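Print this thread | E-mail to a friend

Fustville Neighbors Board > City Services > Pay-per-bag trash starting in October??

rbunting29
Anyone else get the flyer? Starting October we have to buy the official bags, 2 sizes, 3 bucks for the big one. Thought our taxes paid for pickup. I already pay for water, sewer, the storm drain thing, now this. Who voted for it. Not me.
– Roland Bunting, Mill St side

milagros_m
It was in the Sun back in spring. Two meetings on it. I went to one, maybe a dozen people there. Drovalham has done it for years and people lived.

rbunting29
Drovalham also has curbside compost and a dump thats open on Saturdays. We have neither. Not the same.

shalini_s
Have to say I'm for it. We're two adults and a kid and put out one bag a week, tops. The house across from us puts out six or seven plus a couch. Why am I paying the same as them?

Yi-an Ma
Depends how you do it. I lived in Drovalham up to last year so can tell you what worked for us, take it or leave it.

First thing was figuring out what was in the trash. Dumped a week of it on a tarp in the garage – gross, do it once. Ours was mostly food scraps and packaging. Food scraps went to a bucket for the garden and that was half the weight gone right there. Flatten everything else. A milk jug with the cap on is a bag full of air.

Second, small bins in the rooms, any cheap liner you want, and only ONE official bag in the whole house, out in the garage. Empty the little ones into the big one. Don't put the paid bags in every room, we did that for a month and were throwing out half empty bags at full price.

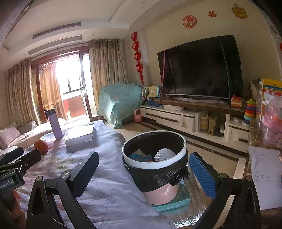
Third, skip weeks. If there's no food in it, it doesnt smell, and you can hold it till the bag is really full. We got down to a bag every other week in winter. Summer no way.

Cost us less than the flat fee did. But we own and have a yard, I know not everyone does.

shalini_s
The tarp thing lol. My husband would move out. Good tip on one big bag though.

ro-un sung
Renter here, third floor, no garage no yard. Where am I holding trash for two weeks, the bathtub? And the landlord already said bags are on us but rent isn't going down. So for me its just a price hike. I make one small bag a week as it is.

milagros_m
Ro-un there's supposed to be a discount for renters over in the Drustum buildings, call city hall and ask. I don't know if it covers anybody else. The flyer doesn't say.

ro-un sung
Called. Got transferred twice and then voicemail. Not in Drustum anyway.

rbunting29
And what about dumping? Somebody will just drive out by the creek and toss it. Or stick it in MY can at night. Happened to my brother in law's place. You can't tell me that won't go up.

Yi-an Ma
It did go up some, first few months. Then it settled. They put locks on the park cans, which people hated, and they were right to hate it. Nowhere to toss a coffee cup.

rbunting29
So I was right.

milagros_m
You were right about the first few months Roland.

shalini_s
What do they do with diapers? Asking for my sister, she's got twins. That's a lot of bags and you can't flatten those.

milagros_m
No clue. Good question for the hearing. June 12, 2024, 7 pm, upstairs at the library, the elevator is out again so plan for the stairs. They said up to 4000 households are affected so I'd hope for more than a dozen folks this time.

ro-un sung
So if you can't do stairs you can't complain. Great. I work till 8 anyway. Can you send it in writing?

milagros_m
Yes, has to be in by noon that day. Front desk at city hall or drop slot. Put your street address on it or they toss it.

rbunting29
Ill be there. Bringing the flyer. Still say its a tax.

Yi-an Ma
Ask them about thinner bags too, the ones in Drovalham split if you looked at them wrong. Double bagging kills any savings.

Contact us | Copyright Fustville Neighbors Board | Back to top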